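Nellitz Hurkilik Loose Lick for Ewes

Loose mineral and protein lick for sheep on dry feed
Sizes: 25 kg bag, bulk bag by order
Form: coarse meal, not pelleted
Availability: in stock, bulk bags made to order

Hurkilik is a loose lick for ewes grazing dry standing feed, stubble or low-quality hay in the last weeks before lambing. It supplies calcium, magnesium, salt, trace minerals and a moderate amount of vegetable protein in a form sheep will eat steadily without gorging. It is made by Nellitz at the Kinnunen mill and sold through the mill store and by freight.

The lick is meant to sit beside pasture or roughage. It does not replace either. Ewes that have run out of paddock feed need grain, hay or silage first, and the lick can go out alongside once they are eating enough to hold condition.

What it is for

Dry feed late in summer and through autumn is often short of protein and low in calcium. Ewes carrying lambs feel this more than dry sheep, and twin-bearing ewes feel it most. Cereal grain makes the calcium shortage worse, so mobs being trail-fed wheat or barley are the usual customers for this product. Hurkilik is also used on oat and barley stubbles after harvest, where there is plenty of bulk left but not much in it.

It can be fed to rams and weaners. It can be fed to goats only after checking the copper level with us, as goats in some districts need more copper than the sheep mix carries. Do not feed it to horses.

What is in it

Salt, ground limestone, canola meal, lupin meal, magnesium oxide, dicalcium phosphate, molasses, sulphur, and a premix with zinc, manganese, cobalt, iodine, selenium and vitamins A, D and E. There is no urea in the standard mix. A batch with urea can be made for cattle, under a different label, and it is bagged on separate days.

Copper is not added. Producers who know from a blood or liver test that their sheep are short of copper should talk to their vet about a bolus or injection before asking us to change the mix.

The exact analysis is printed on the tag sewn into each bag. It moves a little from batch to batch with the canola meal, so please go by the tag.

How much they eat

Target intake is 70 g per ewe per day. For a mob of 200 ewes that is 14 kg a day, or a bit more than a bag every two days. Expect intake to be higher in the first week, especially where sheep have been without salt. It normally settles by the second week.

If it does not settle, check these things before ringing us:

Paddock feed. Sheep that are hungry will eat a lick as if it were a ration.
Water. Salty bore water pushes intake down, and a blocked trough stops it altogether.
Placement. A lick right beside the water gets eaten hard. Moving it further out slows them down.
Salt. Mobs that have had no salt for months should get plain coarse salt for a few days first.

We can adjust the salt in a bulk order to bring intake up or down. The bagged product is made to one recipe.

Starting a mob

Start when ewes are full. Early afternoon, after they have grazed and had a drink, is better than first thing in the morning. Put out a small amount at first and spread it over enough feeders that shy sheep get a turn. Ewes that have never seen a lick may walk past it for several days. A handful of lupins or a scattering of oaten chaff over the top usually gets them started, and one or two older ewes that know what it is will bring the rest in.

Keep the supply going once you have started. Letting the feeders run empty for a week and then filling them again sends intake up, and it is the most common mistake we hear about.
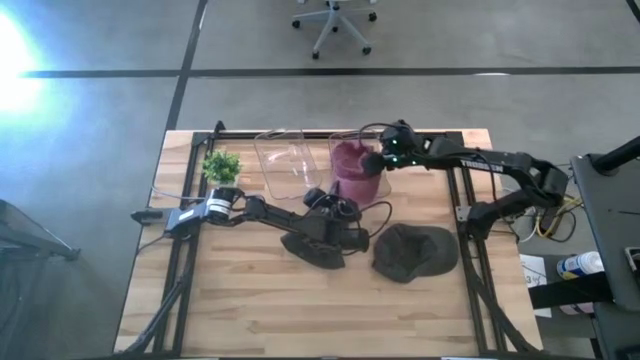

Store bags off the ground, under cover and away from fertiliser and chemicals. An opened bag should be folded over and used within the month. The mix draws moisture from the air because of the salt, and it will set hard along the seams if left in an open shed through a damp spell. Clear plastic bins are handy for holding back a small amount from each batch, since you can see clumping through the side without opening the lid. Keep the bag tag with whatever you hold back. Lumpy product is still fine to feed once it is broken up with a shovel, provided it has no mould and no sour smell. Anything mouldy should be buried where stock can't get at it.

Feeders

Hurkilik can be fed in any trough or half drum that keeps rain out of it. We stock the Genov covered feeder, which holds 200 kg and has a rubber flap on each side that sheep learn to push up. It tows slowly behind a ute or quad on its own skids. One feeder is enough for 200 ewes in a small paddock. In larger paddocks use 2 and set them well apart.

Tyres cut in half will do for small mobs, but they collect water and need tipping out after rain. Don't use galvanised troughs for long periods, as the salt eats the coating.

The Genov feeder comes flat. Bolts are supplied and you will need two spanners and someone to hold the lid.

Rain

This mix has no urea in it, so wet lick is wasteful but not the danger that wet urea lick is. Still, salt and magnesium will dissolve and stock may drink the pool that forms in the bottom. Tip it out and start again with dry product.

Close to lambing

Most producers keep the lick out until lambing starts and leave it there through marking if the feed is still dry. Once there is green pick across the paddock the protein is no longer needed, and many people change over to a plain calcium, magnesium and salt mix. We make that as well, so ask for it by use (green feed mix) at the counter.

A lick will not fix a ewe that is already down. Pregnancy toxaemia and milk fever need treatment straight away. Keep calcium injection on hand if you have been feeding grain, and ring your vet if more than the odd ewe is affected.

Ordering and freight

Bags are sold singly or by the pallet. Bulk bags are made to order and need a week's notice, longer in March when everyone rings at once. The mill makes up to 4000 bags for the autumn run and we do sell out, so regular customers usually put their names down beforehand. No deposit is needed on bagged stock.

Freight is quoted to the nearest depot or to the farm gate if there is room for a semi to turn. Please tell us about low branches, soft tracks and locked gates when you order. The driver carries a pallet jack but no forklift, and pallets delivered to a farm need a tractor with forks at your end.

Pick-up from the Kinnunen store is from 7.30 am. Loading stops at 4 pm. Bring straps. We can load utes, trailers and tray trucks, and we will not load a trailer that looks overweight.

Returns

Unopened bags can be returned within a month if they are dry and the tags are still on. Torn bags should be noted on the delivery docket before the driver leaves. Bulk bags mixed to your own recipe can't be returned.

Advice

Questions about mixes, intakes and feed tests go to Irja Pelkonen at the mill. Send a copy of your feed test if you have one, along with the class of sheep, scanning results and what grain you are feeding. Freight and accounts are handled by Sointu Riihimäki, who can also tell you when the next bulk run is due.

Related products

Nellitz Green Feed Mix – calcium, magnesium and salt
Nellitz Weaner Lick – higher protein, 25 kg bag
Coarse stock salt – 25 kg bag
Genov covered feeder
Replacement flaps and bolts for Genov feeder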